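Vadley bedside chest review: three drawers, one good idea

Vadley would like you to believe that its three-drawer bedside chest goes together in 40 minutes with no tools beyond what's in the box. I've built enough flat-pack to know what that kind of promise is worth, so I bought one at full price, cleared a Tuesday evening and kept an eye on the clock.

It took me a little over two hours. I wasn't hurrying, and I did stop to eat, but even if you take dinner out of it the claim is silly. The instructions are nine pages of line drawings with no words at all, and on page four the drawer runners are drawn so small that left and right look the same. They aren't the same. I found that out when the middle drawer would only go in backward.

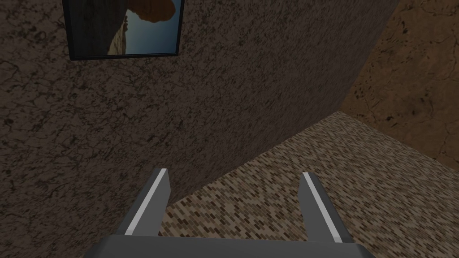 The hardware bag is one big bag, by the way. Cheaper brands manage to sort their screws into numbered pouches. Vadley gives you a sack of everything and a chart printed at actual size, so you end up laying screws on the paper one at a time like a kid with a sticker book. The hex key supplied is soft metal and had started to round off by the second drawer. Use your own.

On to the thing itself. The case is particleboard with an oak-look wrap, and the wrap is decent – tight at the corners, no bubbles, and it doesn't feel like a wet placemat the way my last one did. The back panel is thin and slides into a groove, then gets held with small nails. Mine bowed a bit in the middle until the nails went in. The top is thicker than the sides and seems happy with a heavy lamp on it.

The drawers are where the money should have gone and didn't. The fronts are fine. The bottoms are floppy. I put a stack of hardbacks in the lowest one and after three weeks there is a visible dip. Socks, chargers, reading glasses, no trouble. If you want to store books or a toolbox in there, look elsewhere.

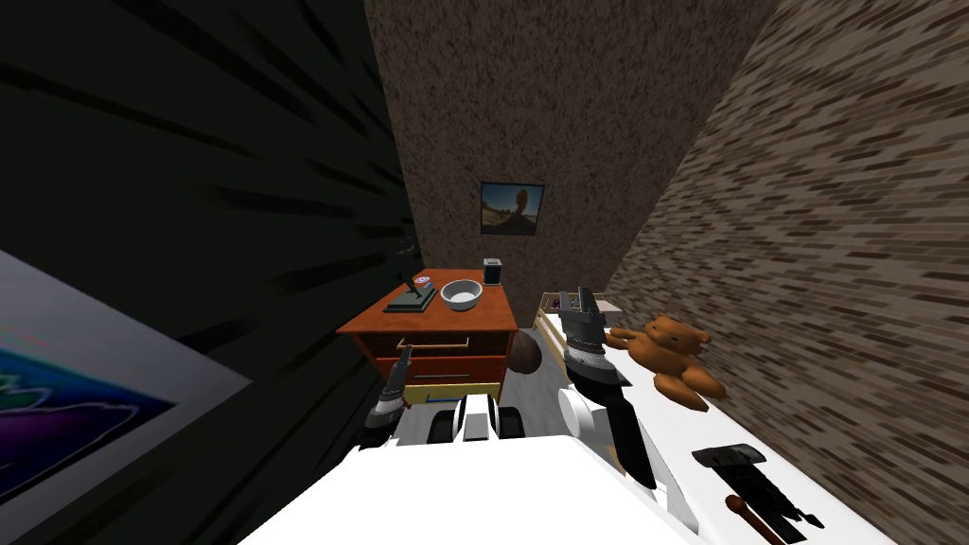

I'll give them credit for the soft-close, which I fully expected to hate. Soft-close on furniture at this price is usually a rubber bumper and wishful thinking, but these have proper dampers and they work on all three drawers. I get up at 5 a.m. and somebody else in the house doesn't, so this matters more to me than it might to you. One of the dampers makes a faint click at the end of its travel. I've tried adjusting it and can't make it stop.

Then there's the "hidden charging channel," printed in large letters on the carton. It is a hole. It's a hole in the back panel with a plastic ring around it, and you feed your cable through it. My old chest had one of those too, because I drilled it.

Shoppers seem to love the thing. The store page had 3,643 ratings when I ordered, most of them very high, and when I sorted by newest a good number had clearly been written on the day of delivery. "Looks great, can't wait to build it" is not a review. The ones from people who'd owned it for a year were a lot cooler, and two of them mentioned the drawer bottoms.

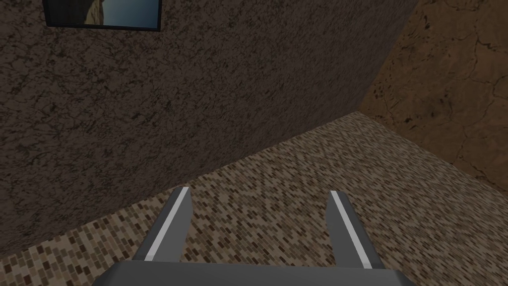

For comparison, I also spent a weekend with the Darneo two-drawer, which a neighbor was getting rid of. It's heavier, uglier and better made. The drawer bottoms are thick, the runners are metal along their full length, and whoever designed it had met a book before. No soft-close, though, and the top scratches if you look at it wrong. It also sits low, so with a tall mattress you'll be reaching down for your water in the dark.

The anti-tip strap that comes with the Vadley deserves a mention. It's a real one, with a metal bracket and a decent screw, and you should put it up if there are children anywhere near it. The wall anchor supplied is only good for solid walls. I have drywall, so that meant a trip to the store.

Smell: strong for four days, gone in a week with the window open.

Would I buy it again? On sale, for a guest room, yes. At full price I'd hold out for the Darneo secondhand and live with the noise.

Good: soft-close, clean finish, sturdy top
Bad: drawer bottoms, instructions, one bag of screws
Build time: ignore the box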